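정상석 앞에 줄 서는 일에 대하여

나는 산 정상에서 줄을 서지 않는다. 이렇게 말하면 다들 좀 유난이라고 하는데, 올여름 브라니스(Branis)에 다녀온 뒤로는 생각이 더 굳어졌다. 해발 2259미터, 크네제비치(Kneževič) 마을에서 새벽 4시에 출발해 꼬박 다섯 시간을 올라간 산이다. 마지막 능선에 올라섰을 때 바람이 얼마나 좋던지! 발밑으로 구름이 깔리고, 이름 모를 보라색 꽃이 바위틈마다 피어 있고, 나는 그냥 주저앉아서 삶은 달걀을 까먹고 싶었다.

그런데 정상에는 줄이 있었다. 표지석 앞에서 사진을 찍으려는 사람들이 바위 아래까지 늘어서 있었고, 뒷사람 눈치를 보느라 다들 허겁지겁 포즈를 잡고는 바로 내려갔다. 다섯 시간을 걸어와서 경치는 뒤통수 너머로 보고 간다고? 나는 이게 정말 아깝다.

물론 나도 찍어봤다. 예전에 클린도우(Clindow)에 갔을 때는 621미터짜리 동네 뒷산 같은 곳에서도 기어이 표지석을 끌어안고 찍었다. 그 사진은 지금 어디 있는지도 모르겠다. 오히려 기억나는 건 내려오다 길을 잘못 들어서 만난 자작나무 숲이다. 햇빛이 잎사귀 사이로 동전처럼 떨어지던 곳. 거기서는 한 장도 안 찍었다.

등산 앱도 한몫한다고 본다. 정상 반경 안에 들어가야 배지를 주니까, 사람들이 능선에서 멈추지를 않는다. 헐라드(Hullard) 종주길을 걸을 때 1857미터 안부에서 쉬고 있는데, 지나가던 분이 나더러 여기서 포기하면 아깝지 않냐고 물으셨다. 포기라니요, 저는 도착한 건데요 (속으로만 말했다). 그 안부에서 보는 호수가 그 길에서 제일 예쁘다. 나는 거기서 두 시간을 있었고, 정상에는 끝내 안 갔다.

그렇다고 정상에 가지 말자는 얘기는 아니다. 높은 데 올라가고 싶은 마음이야 나도 똑같다. 다만 산행 계획을 짤 때 '어디까지'만 적지 말고 '어디서 쉴지'도 같이 적어보면 좋겠다. 나는 요즘 지도를 펼치면 등고선이 느슨해지는 데부터 찾는다. 그런 데는 대개 풀밭이거나 물가이고, 점심 먹기에 기가 막히게 좋다. 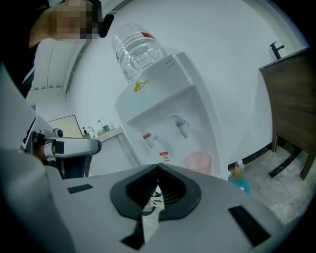

걷기와 생각 > 산행 칼럼

한 가지 더. 느리게 걷겠다고 하면 체력이 없어서 그러는 줄 아는 사람이 많다. 브라니스에서도 그랬다. 앞서가던 일행이 자꾸 뒤를 돌아보면서 괜찮냐고 묻는데, 고맙긴 해도 나중에는 대답하느라 숨이 찼다. 천천히 걷는 사람에게는 그냥 만날 장소와 시간만 알려주면 된다. 우리는 결국 샘터에서 만나기로 했고, 그때부터는 서로 훨씬 편했다. 나는 샘터까지 가는 동안 마멋을 두 번이나 봤다! 먼저 간 사람들은 한 마리도 못 봤다고 했다.

정상석 사진이 그날의 제일 큰 기쁨인 사람도 있을 것이다. 그런 분들 줄을 뭐라 할 생각은 없다. 다만 나처럼 줄 끝에서 발을 구르며 '이걸 꼭 해야 하나' 싶었던 적이 있다면, 다음에는 슬쩍 빠져나와서 바람 안 부는 쪽 바위를 찾아보시길. 달걀은 두 개 챙겨 가는 게 좋고, 소금은 꼭 따로 싸 가야 한다. 나는 브라니스에서 소금을 빼먹고 갔다가 내려올 때까지 그 생각만 했다.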